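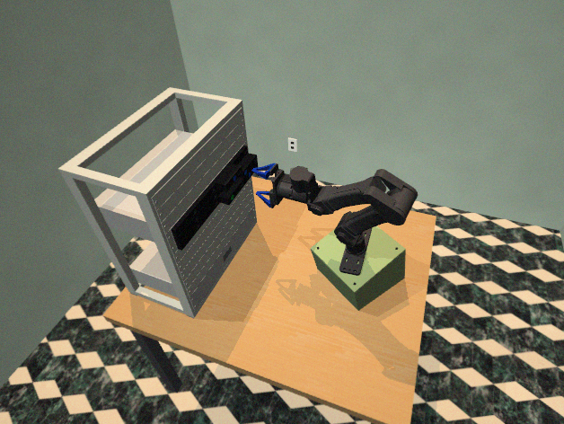 dark green marble look w/ cream diamonds, gray-green walls

Old House Talk > Floors > Green and cream diamond floor, keep it or cover it??

macarena_t
Posted Tuesday, November 15, 2022

Ok so need opinions fast, floor guy wants an answer by the weekend. Bought the Zapata Street house in the summer. Kitchen plus back hall plus the weird little breakfast room all have the same floor, green marble pattern with cream diamonds. 414 square feet of it. Previous owner's daughter thinks it went down when her parents redid the kitchen but can't remember when.

My husband hates it. I go back and forth. In the morning it looks great, at night under the ceiling light it looks like a bank lobby.

Choices as I see it:
strip and rewax, keep it
float something over the top (he wants wide plank, light)
tear out and see what's under there

Condition is decent. Bad spot by the back door where the edges curl, one crack that runs under the fridge. Walls are gray-green already and I don't want to repaint on top of everything else.

What would you do

rigo_londono
KEEP IT. Why is this even a question. Everybody has the light plank. In ten years people will be tearing that out and crying over floors like yours.

Rigoberto

kneath_n
Before anybody strips, sands, scrapes or tears anything: get it tested. You don't know the year. Old tile and old black glue can both have asbestos and you do not want to find out after. Lab test is cheap next to a cleanup. Don't let the floor guy "just pop one up to look."

Sorry to be the downer but I type this every week on here.

rigo_londono
She's not wrong ^

macarena_t
No that's fair, we were literally going to pop one up to look. Won't now. Is it ok to keep walking on it in the meantime? We have a toddler

kneath_n
Flat and in one piece, generally left alone is the advice. The curled ones by the door I'd stay off and not sweep hard over. Ask the lab or your county, not me, I do payroll for a living. Some places list who's licensed.

pillai_k
I will be the one to disagree with Rigoberto. I lived with a green kitchen floor for years, darker than this, and the trouble was light. Dark floor, cabinets, one window on the north side. We had lamps on at noon. Every crumb shows on the dark parts and every scuff shows on the light parts so you get no rest from it.

We covered it. Click-together vinyl, straight over, some 7 years now without a problem. Doors had to be trimmed. I don't miss the old one at all and I'd do it again tomorow.

leandro.m
What did you do at the dishwasher? That's the thing that gets people. You raise the floor and now the dishwasher is locked in behind it and when it dies you're taking the counter off.

pillai_k
Took it out first and ran the floor under. Clearance was very tight. The installer wanted to go around it and I said no.

leandro.m
Good. Mine went around it. Guess who took a counter off in January.

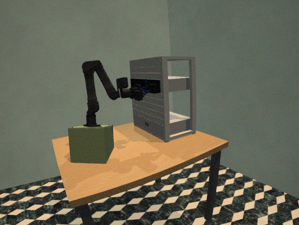 Anyway my two cents on color since nobody's talking about the walls. Gray-green walls with a green floor can go muddy because they're near each other but not the same. Either push the walls warmer (a cream that's close to the diamonds) or go a lot lighter in the same green. A gallon of paint is the cheapest thing in this whole thread. Paint one wall, live with it for a week, then decide about the floor. People do it backward.

macarena_t
I said I don't want to repaint lol

leandro.m
You said that but you also said bank lobby

macarena_t
...ok

What about the light fixture, could it just be that. It's one of those cool white ones, came with the house

rigo_londono
YES. Swap the bulbs. Warm ones. Do that tonight before anything. Cool white on green makes everybody in the room look sick.

kneath_n
Agree on bulbs, 2700 on the box is what I use.

Also can we talk money. What's he quoting you

macarena_t
He said 800 for strip and wax on all three rooms, but that was before anyone said asbestos, so now I don't know if he'd even touch it. For the cover-up he wouldn't give a number till he measures. Husband found a vinyl plank called Kellidier at the discount place and is sure he can lay it himself

pillai_k
Has he laid floor before?

macarena_t
He has watched it being done

pillai_k
The middle of the room is easy. Door frames and the first row are where it goes wrong. If the first row is off by a little, the last row will be off by a lot and it'll be right where you walk in. Tell him to rent the undercut saw, don't try with a hand saw and a lot of hope.

rigo_londono
Still can't believe we're helping cover it up

800 sounds high for a strip and wax btw?? I paid 600 for mine and it was a bigger job, but that was before prices went nuts and he was a friend of my cousin

kneath_n
Depends how many coats of old wax. If it's yellowed there's a pile on there. Some of that "cream" might come up closer to white.

macarena_t
Oh that's interesting. There is a patch where the old stove stood and it's a lot lighter, I figured it was sun fade around it

kneath_n
Sun doesn't get under a stove so maybe both. Damp rag and mild soap on a small bit in the corner, no scraping, see if the color moves. If it's wax you won't get it off with that but you'll get the grime. 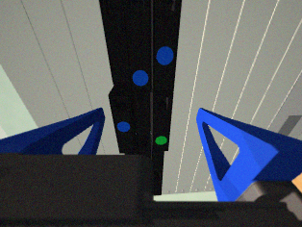

And get the test before you try any real stripper or a machine with a pad. Pads grind. Did I mention the test

leandro.m
You mentioned the test

newbie question from me while we're here, what do people use for a transition strip between old tile and wood? I have the same kind of thing at my dining room doorway and the metal one keeps catching socks. Looked at an oak one from Wesar, looks nice but it's not tall enough on the tile side

pillai_k
Get it taller and plane it down. Or a carpenter's offcut, stain to match. Mine's a piece of maple, glued, no screws.

leandro.m
Glued to tile? It holds?

pillai_k
Glued to the wood side only. Tile side just rests.

rigo_londono
start your own thread Leandro

leandro.m
It's the same topic. It's floors

macarena_t
I don't mind! Update: changed two of the bulbs. It's a lot better. Husband admitted "less bank." Also wiped the corner by the pantry and the rag came up brown, so there's grime for sure, and the diamond looks brighter than the one next to it. Haven't touched the curled ones.

Sending a sample out, the lab has somebody who comes and takes it so we don't have to. Told floor guy to hold off till after the holidays, he was fine about it.

Leaning keep for now. Husband says if we keep it he gets to pick the rug, and he's already got one in the cart, Nistov or something, it's orange. Orange on green???

rigo_londono
orange on green rules. let the man have his rug

pillai_k
I'd wait a full winter before saying keep. See it in the dark months. Then decide.

leandro.m
Rusty orange yes. Bright orange no. What size is the rug, it'll need to stop short of the back door or you're going to be fighting it every time somebody comes in

kneath_n
Post the lab results when you get them pls. And no rug tape on that tile, it pulls.

macarena_t
Will do. It's more rust I think, hard to tell on my phone. Asking about the tape now, he already bought the tape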